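How a Gripper Gets Its Morning Checkup

Have you ever picked up an egg from the carton? Your fingers know how hard to squeeze without your even thinking about it. A gripper has no feelings in its fingers at all, so people have to help it along, and a lot of that helping happens before the day's work has even started.

At the Jemdale workshop in Laltness, the person who looks after the grippers is Haoran Jin. These are the kind you hold in your hand, with two stubby fingers that open and close, and a little camera that watches everything the fingers do. Later on, a robot can learn from what the camera saw. (Isn't that a nice way to go to school?)

Haoran starts with the fingers wide open. He looks at each one from the top and from the side, and he wiggles it gently with his thumb. A finger that wobbles has a loose screw somewhere, and a wobbly finger is a bit like a wobbly tooth. It's not much good for holding on to things! He tightens the screws with a small screwdriver and stops as soon as they feel snug. If you turn a screw too hard in plastic, the plastic can crack.

Next comes the camera. He wipes it with a soft cloth, the same sort you might use for glasses, and makes sure that both fingertips show up in its view. Then he squeezes something round and lets it go again, slowly, 14 times.

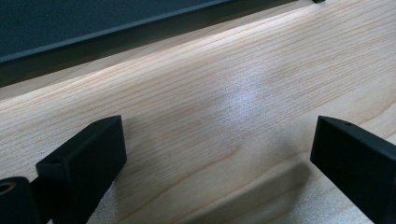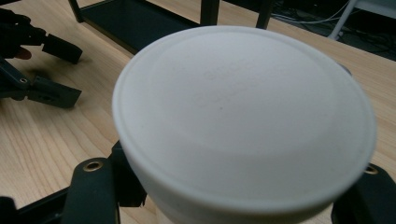
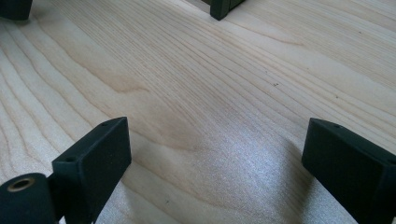 The gripper's fingers seen by its own camera. In the middle picture they are holding something round and white.

Why something round? Well, a round thing is very honest about how it is being held. If one finger pushes before the other one gets there, the round thing slides or turns, and Haoran knows right away that the fingers need lining up again.

Every gripper has its own page in a big blue notebook. Glenys Nuttall, who keeps the notebook, writes down which finger was changed and when. One gripper, nicknamed Holroyd, needed new fingers in February after 1537 squeezes, and its old ones now live in a jar on her windowsill.

Try it yourself: hold an orange between two wooden spoons, one in each hand, and lift it slowly. Now move one spoon a little higher than the other and try again. What does the orange do?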